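Small Things on a White Table
Pictures from our tidying days at Ginting, 3 February 2026

Text by Khairul Harahap

For a long time our workroom at Ginting had one big problem, and the problem was small. I mean the small things: pushpins, clips, rubber bands, needles, the little screws which come with a shelf and are never used. We had them in every cup and in every pocket. When Dimas Oei sat down on a pushpin for the second time, we decided to make a proper place for everything.

This page shows a part of that work. It is not a lesson in how to be tidy, because we are still not very tidy. But some visitors asked us how we sort our supplies, and I promised to put something here.

We started with the pins. We use many of them for the paper patterns and for the notice wall near the door, and they were the most difficult to keep together. Dimas wanted to have all colors in one drawer. I wanted one drawer for each color, so that I can take the red ones for urgent orders without looking for them. We discussed this for longer than I like to say, and in the end the colors got separate drawers.
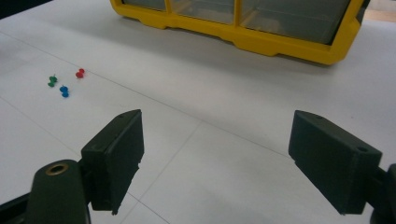

The rule for the colors is simple. Red is for orders which must leave this week, blue is for orders waiting for material, and green is for orders which are finished but not yet collected. Before, each of us had his own system, and the wall was telling a different story to every person. Khairul's green was Dimas's blue, if you understand me.

After the pins came the clips and the rubber bands. The old rubber bands were dry and broke when we pulled them, so most of them went to the trash. I bought a bag of 900 new ones from Taltance, which was maybe too much for two people. If you live near us and need rubber bands, please come by - I am serious.

The labels took one full evening. Dimas has the better handwriting, so he wrote them with a black pen on white tape, and I cut the tape. We made 20 labels and used fewer than that. The others are kept for the day when we change our minds about where things belong, and I think that day will come soon.

Paper is the next thing. We have 333 sheets of pattern paper from Platammont, and I know the number so exactly only because the delivery note says so. They are lying flat under the window now, with a board on top to stop the corners from rolling up. Three sheets had a fold in the middle and we use these for testing the pens.

The thread we did not touch yet. It is in two shoe boxes, and the ends are so mixed together that I prefer to wait for a rainy afternoon. Dimas says that the boxes are already a system. We will see.

Some people also asked about the table. It is the same white one we have used since we moved here from Ondgate, and I like it because a dropped pin is easy to find on it. On the floor it is another matter, so please keep your shoes on when you visit.

If you have a good idea for storing thread, write to us or leave a note on the wall. Any color of pin is fine for this.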